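Progress report to the Pinel small grants panel
Project: Wonent, a two-armed sorting robot built in the Martens shared workshop
Lakshmi Unnithan, 2023-04-28

We've had a very good quarter! Both arms are up, the wrist cameras work, and we have moved on to small dark things in bowls, the job we've been itching to reach.
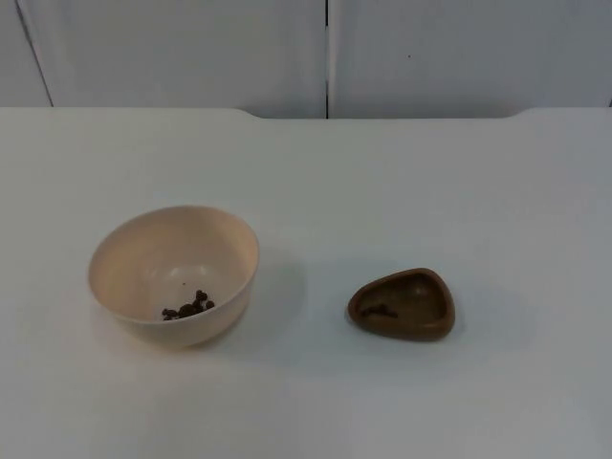
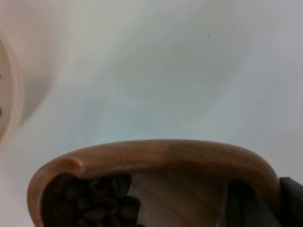 Will the arms be ready for the July open evening?
The left one will. The right still needs a new wrist bearing, so we plan to show single-arm work and bring in the second if the part arrives.

Jong-dae Nam has rewritten the grip routine, and it closes far more gently now — a real pleasure to watch. Over 30 trial runs we had eight dropped pieces, most of them near a rim.

Spending stands at £84 on cable, screws and two sheets of rubber for the fingertips. We'd like to move the unspent tool money to the bearing, if the panel agrees. The Vustine control board is holding up well, though its fan rattles.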